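Notes for the Monday talk, Sanden Fellowship
Hospitality in the book of Ruth – second part is on Sabbath meals

Start without the microphone, greet people, wait for the ones who come from the car park. Thank Dörte Oltmanns for the invitation and say her name slowly, last time I said it wrong.

Opening question: when did you last eat with a person who could not invite you back? Leave it quiet for a moment. Do not answer it for them.

Read Luke 14, verses 12 to 14. Read all of it, also the part about the resurrection of the just. Many speakers stop before this part and then the passage becomes only good manners. Jesus speaks about a repayment, but it comes later and it does not come from the guest.

Then go to the table of Abraham in Genesis 18. He runs. He is an old man, it is the hot time of the day, and he runs to meet three strangers. He promises a morsel of bread and he brings a calf. Ask Wian to read verses 6 to 8, he has agreed.

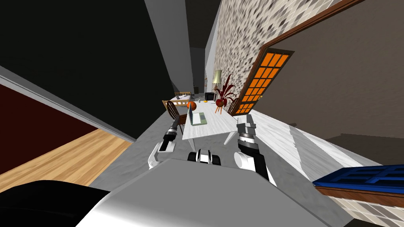

The word in Hebrews 13:2 is philoxenia, love of the stranger. Explain it once and then leave the Greek alone. People remember the calf better than the Greek.

Story from Mokoena: the congregation there had a meal after the service for seven years, and visitors still sat together at one end. Marthinus Modise asked the elders to sit down last, wherever there was a place free. Tell it short. Up to two minutes, and no jokes about the elders.

Possible objection: "My house is too small." Take this seriously. The widow of Zarephath had a handful of flour (1 Kings 17). Elijah asked her for a small cake first, and this is a hard request – say that it is hard.

If there is time: Levi's feast in Luke 5. If it is already late, go directly to the prayer.

Practical part. Choose one name this week. Write it on the card. Sizwe has the cards and 40 pens, please give the pens back.

Close with Revelation 3:20, then prayer. Johannes Le Roux plays the last hymn, two verses only.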